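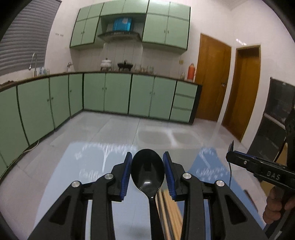 Thin, shiny cutlery is the hardest test one can set a hand-held gripper, according to Benedetta Fontana, and a collection method that copes with spoons and chopsticks deserves a fair hearing even where its other results are modest. The reviewers share that view in part, and the present assessment gives more space to cutlery than the supplier's own report does.

Review of the Clulska paired-gripper collection kit, second release
Prepared for the Nasrallah equipment library

Purpose of the review

The library was asked to advise member laboratories on whether the Clulska kit is a sound basis for teaching two-armed robots to handle kitchen utensils. The kit consists of two hand-held grippers with cameras, a charging base, and the Skurko software, which turns recordings into training data. A person performs the task with a gripper in each hand, and the arm is later trained on what the cameras and position tracking recorded. The arm itself is not included and need not be present while recordings are made.

Material collected

Recordings were made in domestic kitchens and in the test room at Cedport. The task was to pick up a spoon or a pair of chopsticks, pass it from one gripper to the other where necessary, and lay it down in a chosen direction. After checking, 518 recordings were kept. A recording was rejected if tracking was lost for longer than a second, if a gripper left the other's view during a handover, or if the operator used a bare finger to correct the object.

The checking took longer than expected. Skurko marks tracking losses well, but it does not recognise a finger correction, and every recording had to be watched through. Laboratories should allow staff time for this.

Use of the grippers

The grippers are comfortable for short sessions. The jaws close evenly, and operators who had never used the kit could lift a spoon from a flat surface after a little practice. Chopsticks were less straightforward. Operators tended to pick up two when one was wanted, and those with smaller hands reported that the trigger had to be pulled further than they could manage without changing their hold. A shorter trigger is listed as an accessory, but was not supplied for review.

The wide-angle view is a real strength. It keeps the object and much of the surrounding room in sight together, which helps the tracking in rooms with plain walls. The cost is that objects near the edge of the view are bent out of shape, and the trained policy made poor use of them.

Results on the arms

The trained policy was tried 50 times on each task, in a kitchen that did not appear in the training material. It completed the single-spoon task in 41 of those trials and the handover in 29. Most failures in the handover had the same cause: the receiving gripper closed before it had reached the handle. Reflections on polished spoons also gave trouble. With a matt plastic spoon the policy approached cleanly, and with a polished one it sometimes hesitated above the bowl until the time limit was reached.

Carmela Sanna, who supervised the trials, advised against comparing these figures directly with the supplier's. The supplier trained on 3000 recordings and tested in a kitchen that its operators had already used. A smaller set tested in an unfamiliar room answers a different question, and one that is closer to the needs of most members.

Adding recordings from further kitchens improved the spoon task more than adding recordings from the same kitchen. The effect on the handover was too small to support a firm statement.

Documentation and support

The manual is clear on calibration and weak on everything that follows it. The section on joining the two grippers' recordings in time runs to half a page and refers to a menu that is no longer in Skurko. Support staff replied promptly and supplied a corrected page, which members may request from the library. Replacement jaw pads are available singly. The pads used for this review showed wear at the tips after 700 grasps, but were still serviceable.

Recommendation

The kit is recommended for single-handed utensil tasks and for groups who need recordings from several homes. It is recommended with reservations for handovers, and members planning such work should first collect a small trial set and test it on their own arms. It is not at present recommended for polished cutlery under strong overhead lighting.

One kit is held at Cedport and may be borrowed by member laboratories. Borrowers are asked to return both grippers with the calibration board and to report any damage to the jaws.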